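Mistimix 핸드헬드 그리퍼 비교 시험: 자주 묻는 질문
최종 수정 6월 10일

Mistimix는 소형 비정형 물체를 대상으로 손에 쥐고 쓰는 그리퍼의 패드, 카메라, 컨트롤러 설정을 비교하는 시험입니다. 시험은 Metix가 운영하고 데이터 처리는 Plidell이 맡습니다. 3월 1차 결과 공개 이후 들어온 문의를 항목별로 정리했습니다. 패드 도면과 설정 파일은 배포 묶음에 포함되어 있으므로 여기서는 다루지 않습니다.

시험 범위

무엇을 비교합니까?

비교 항목은 핑거 패드의 재질과 표면 형상, 카메라 렌즈의 화각, 컨트롤러의 개폐 신호 처리 방식입니다. 그리퍼 본체의 링크 구조는 모든 조건에서 동일하게 유지합니다. 본체까지 바꾸면 개폐 폭과 끝단 궤적이 함께 변해 패드 차이를 분리할 수 없습니다. 제조사 간 본체 비교는 범위 밖이고 계획도 없습니다.

패드는 몇 종류입니까?

3종입니다. 가로 골이 있는 고무 패드, 같은 고무의 평면 패드, 실리콘 평면 패드를 씁니다. 골 패드가 기준 조건이며, 다른 조건의 수치는 모두 기준 조건과의 차이로 표기합니다. 발포 재질 패드는 예비 시험에서 표면이 빠르게 뭉개져 제외했습니다.

과제는 어떻게 나뉩니까?

과제는 4개입니다.

과제 A: 트레이 안의 물체를 집어 트레이 밖 천 위에 놓기
과제 B: 천 위의 물체를 집어 트레이 안에 놓기
과제 C: 겹쳐 있는 물체 중 위쪽 물체만 분리하기
과제 D: 한 손 그리퍼에서 다른 손 그리퍼로 넘기기

A와 B는 경로만 반대인 것처럼 보이지만 실패 양상이 다릅니다. A에서는 트레이 벽과 핑거의 간섭이 많고, B에서는 패드가 천을 함께 무는 경우가 많습니다. 두 과제의 성공률을 합산하지 마십시오.

물체와 배치

왜 머리 장신구와 팔찌를 씁니까?

크기가 비슷하면서 강성과 마찰이 크게 다른 물체를 한 작업면에 올릴 수 있습니다. 구슬 팔찌는 줄이 휘면서 형태가 바뀌지만 구슬 하나하나는 단단합니다. 주름 잡힌 천 머리끈은 집는 힘에 따라 두께가 달라지고, 얇은 리본이 달린 머리끈은 핑거가 닿기 전에 리본부터 밀립니다. 넓은 머리띠는 폭 때문에 접근 각도가 제한됩니다. 규격 블록이나 원통은 패드 간 차이가 거의 드러나지 않아 1차 시험 도중에 뺐습니다.

물체를 왜 트레이 밖에도 놓습니까?

받침면의 영향을 보려는 것입니다. 트레이 바닥은 매끈하고 단색이어서 물체 윤곽이 잘 분리됩니다. 꽃무늬 식탁보 위에서는 같은 팔찌라도 무늬와 색이 섞이고, 패드가 내려갈 때 천이 접히거나 따라 올라올 수 있습니다. 접근은 핑거를 벌린 상태로 물체를 사이에 두고 내려가는 방식으로 통일합니다. 끝단이 받침면에 닿으면 더 누르지 않고 닫기 시작합니다.

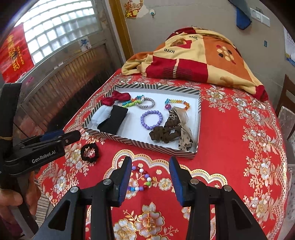

닫는 속도는 조작자가 정하되 한 회차 안에서 바꾸지 않습니다. 첫 시도에서 놓친 경우 같은 위치에서 한 번 더 닫는 것은 허용하고 기록에는 재시도로 남깁니다. 물체를 작업면 가장자리로 밀어 세운 뒤 집는 방법은 성공으로 처리하지 않습니다. 조작자마다 습관이 달라 초기 데이터에 이 동작이 적지 않게 섞였고, 해당 회차는 검수 단계에서 분리했습니다.

배치는 매번 같습니까?

같지 않습니다. 회차마다 물체의 위치와 방향을 바꾸고, 겹침이 필요한 과제 C에서만 겹치는 쌍을 지정합니다. 트레이 각도도 고정하지 않습니다. 정렬된 배치로만 수집했을 때는 손목을 돌리는 동작이 거의 기록되지 않았습니다.

배경을 왜 정리하지 않습니까?

배경은 통제 변수가 아닙니다. 창에서 들어오는 빛, 벽에 걸린 물건, 테이블 끝의 담요는 그대로 둡니다. 다만 한 세션 안에서는 배경 물건을 옮기지 않고, 조명 상태가 바뀌면 세션을 나눕니다. 단색 배경 데이터가 필요한 경우 별도 묶음을 요청할 수 있으나 과제 A만 들어 있습니다.

패드와 파지

골 패드가 항상 유리합니까?

아닙니다. 구슬 팔찌에서는 구슬이 골 사이에 걸려 미끄럼이 줄었습니다. 끈 형태의 머리끈을 세워 집을 때는 끈 방향이 골과 나란하면 평면 고무 패드보다 나은 점이 없었고, 끈이 골을 따라 빠지는 회차도 있었습니다. 얇은 리본에서는 실리콘 패드의 결과가 가장 고르게 나왔습니다. 물체군을 정하지 않고 패드 하나를 추천해 달라는 문의에는 답하지 않습니다.

구슬 팔찌는 어디를 잡아야 합니까?

고리의 한쪽 줄만 잡는 것을 기본으로 합니다. 고리 전체를 양쪽에서 오므려 잡으면 들어 올리는 동안 형태가 크게 바뀌고, 놓을 때 펴지면서 위치 오차가 커집니다. 고리 전체를 잡은 회차는 버리지 않고 파지 유형 필드에 따로 표시했습니다.

끈을 집을 때 끝단을 어떻게 맞춥니까?

양쪽 패드가 나란해지는 구간에서 끈이 끝단 안쪽에 오도록 맞춥니다. 패드 맨 끝으로만 물면 들어 올릴 때 끈이 회전합니다. 반대로 깊게 넣으면 뒤쪽에 있는 다른 물체가 링크에 닿습니다. 작은 구슬이나 꽃 모양 부품이 가까이 놓인 배치에서는 깊이보다 접근 방향을 먼저 조정하십시오. 양손 작업에서는 옆의 그리퍼가 다른 물체를 물고 있는 동안 주 그리퍼가 자세를 잡는 경우가 있는데, 이때 두 그리퍼의 기준 좌표가 일치하는지 반드시 확인해야 합니다. 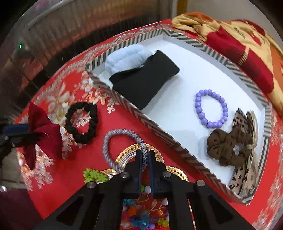 패드 교체 주기는 어떻게 됩니까?

횟수로 정하지 않습니다. 세션 시작 전에 기준 시편을 물려 당김 시험을 하고, 값이 허용 범위를 벗어나면 좌우를 함께 교체합니다. 한쪽만 바꾸면 닫힐 때 물체가 새 패드 쪽으로 끌립니다. 알코올로 닦은 직후에는 값이 높게 나오므로 완전히 마른 다음 측정하십시오.

카메라

카메라를 왜 그리퍼에 답니까?

고정 카메라만 쓰면 핑거가 물체를 가리는 순간이 파지 순간과 겹칩니다. 그리퍼에 부착한 카메라에서는 두 핑거의 안쪽과 그 사이의 물체가 계속 화면에 남습니다. 대신 그리퍼 링크가 화면 아래쪽을 크게 차지하고, 손목을 빨리 돌리면 영상이 번집니다. 두 조건을 모두 감안해 노출 시간을 고정했습니다.

광각 영상의 왜곡은 보정해서 배포합니까?

원본과 보정본을 함께 배포합니다. 보정본은 가장자리를 잘라 내므로 옆에서 들어오는 두 번째 그리퍼가 화면에서 사라질 수 있습니다. 과제 D를 쓴다면 원본을 권합니다. 왜곡 계수는 카메라별로 따로 들어 있으며 좌우를 바꿔 적용하면 트레이 테두리 같은 직선이 눈에 띄게 휩니다.

트레이 테두리 무늬를 위치 기준으로 써도 됩니까?

권하지 않습니다. 반복 무늬는 특징점이 한 칸씩 밀려 정합되는 오류를 만듭니다. Gianni Lo Presti가 테두리 영역을 가린 조건과 가리지 않은 조건으로 궤적을 다시 계산했고, 가린 쪽의 궤적이 더 매끄러웠습니다. 현재 배포본은 가린 조건으로 계산한 값입니다.

컨트롤러와 기록

개폐 폭은 어떻게 측정합니까?

링크 관절의 각도에서 계산한 값을 쓰고, 영상에서 추정한 값은 검증용으로만 남깁니다. 두 값의 차이가 기준을 넘는 구간에는 경고 표시가 붙습니다. 대부분은 핑거가 손이나 물체에 가려진 구간입니다.

신호 처리 방식은 무엇이 다릅니까?

방식 1은 개폐 폭을 연속값으로 로봇 팔에 전달합니다. 방식 2는 임계값을 기준으로 열림과 닫힘만 전달합니다. 천 머리끈처럼 눌리는 물체에서는 방식 1이 사람의 동작을 더 가깝게 재현했습니다. 방식 2는 지연이 짧지만 얇은 리본을 필요 이상으로 세게 뭅니다. 재생 시험의 팔 설정은 Carmela Amato가 작성한 설정 파일을 따릅니다.

좌우 그리퍼의 시각은 어떻게 맞춥니까?

세션 시작과 끝에 두 그리퍼를 동시에 닫는 동작을 넣고 그 지점으로 정렬합니다. 3시간 넘게 연속으로 기록한 세션에서는 시작점만으로 정렬했을 때 끝부분이 어긋났습니다. 끝 동작이 빠진 세션은 양손 과제에서 제외했습니다.

데이터 이용

전체 회차와 검수 통과 회차는 얼마입니까?

전체 2266회차이며 그중 1178회차가 검수를 통과했습니다. 탈락 사유는 경고 구간 포함, 재시도 표기 누락, 밀어 세우기 동작 순으로 많습니다. 탈락은 파지 실패를 뜻하지 않습니다. 파지에 실패했어도 기록이 온전하면 통과로 분류되고, 결과 필드에 실패로 남습니다.

검수는 누가 합니까?

Assunta Gatti와 Iddrisu Addo가 서로의 판정을 보지 않고 각각 판정합니다. 판정이 갈리면 Cosimo Benedetti가 영상을 다시 보고 결정합니다. 조작에 참여한 사람은 자신이 조작한 회차를 검수하지 않습니다.

다른 본체에서 나온 결과와 비교할 수 있습니까?

직접 비교는 불가능합니다. 최소한 개폐 폭 범위, 패드 길이, 카메라와 끝단 사이의 거리를 맞춰야 합니다. Wickramasinghe 쪽 본체에 맞춘 변환표가 준비 중이나 패드 길이 차이가 아직 반영되지 않았으므로 성공률 비교에는 쓰지 마십시오.

실패 회차만 따로 받을 수 있습니까?

가능합니다. 요청할 때 과제와 패드 종류를 지정하십시오. 물체군별 추출은 물체 표기가 끝난 과제 A와 B에서만 지원합니다.

오류는 어디에 신고합니까?

배포 묶음 안의 신고 양식에 세션 번호, 회차 번호, 좌우 구분을 적어 Plidell 접수함으로 보내 주십시오. 좌우 구분이 없는 신고는 처리가 늦어집니다. 수정 내용은 다음 배포본의 변경 기록에 들어가며 개별 회신은 하지 않습니다.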